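**Progress report to the Lamont Fund, second period**
Saturday, November 17, 2018
Girnside Community Kitchen and Lunch Club

Dear colleagues of the Fund,

With this report we inform you how the lunch club has used the second part of the grant. The first report was sent in July, and we do not repeat here what was written in it.

## Meals and guests

The lunch club is open two days in the week, as it was planned. In this period we served lunch to 92 different people. Most of them are living alone, and many come from the streets behind the old Rorance mill, where the last shop with fresh food has closed. We had expected that the number would go down in the autumn when the evenings get dark, but the guests are coming at midday and so it made little difference.

The soup days are still the most liked. We tried fish pie and it was received well, but the cost is high and we will make it only once in the month. The lentil dish was not a success and we have taken it from the menu.

## The cooking classes

In your answer to our first report you asked why the classes had not started. The reason was the room. The hall at Girnside had a problem with the water heater, and the repair took much longer than the company promised. The classes are now running, in the small room next to the hall.

The participants learn to cook simple meals for one or two persons. We noticed quickly that several of them do not have good eyesight for small print, and our recipe sheets were difficult for them. We have made the sheets new with bigger letters. We also changed the quantities, so that a recipe does not ask for a third of a tin or half of an egg. This sounds like a small matter, but it took us many evenings.

One participant told us that she had not used her oven for years and now she bakes every week. We were very glad to hear it.

## Money

The spending is near to the plan. Food was a little cheaper than expected, thanks to the vegetables which we receive from the allotments at Workley. Transport was more expensive, because the van needed new brakes before its yearly test. We paid £200 from the food line to cover this. We understand from your rules that a change of this size does not need permission before, but if we have read them wrongly, please tell us and we will correct it.

The heating bill for the small room has not arrived yet. It will be in the next report.

## Difficulties

It is still hard to find people with a driving licence who are free in the mornings. At the moment we have two drivers, and when one of them is ill the other must do the full round, and the meals for guests who cannot leave home arrive late. We have put a notice in the library and in the health centre at Workley.

## Next period

We plan to continue the lunches without change until spring. For the classes we would like to open a second group, in the afternoon. The demand is there, but first we must agree the hours with the hall. We would also like to collect the recipes in a small printed booklet, and we will send you the price from the printer when we have it.

With kind regards,
The team of the Girnside Community Kitchen

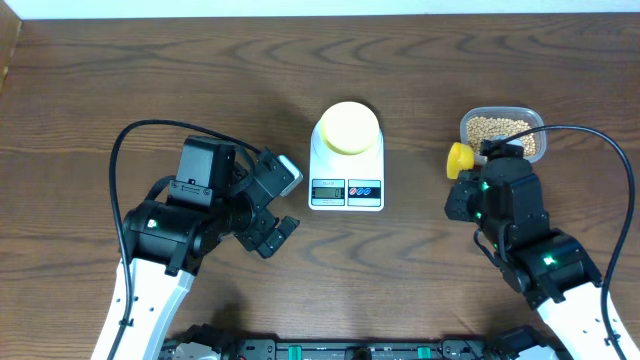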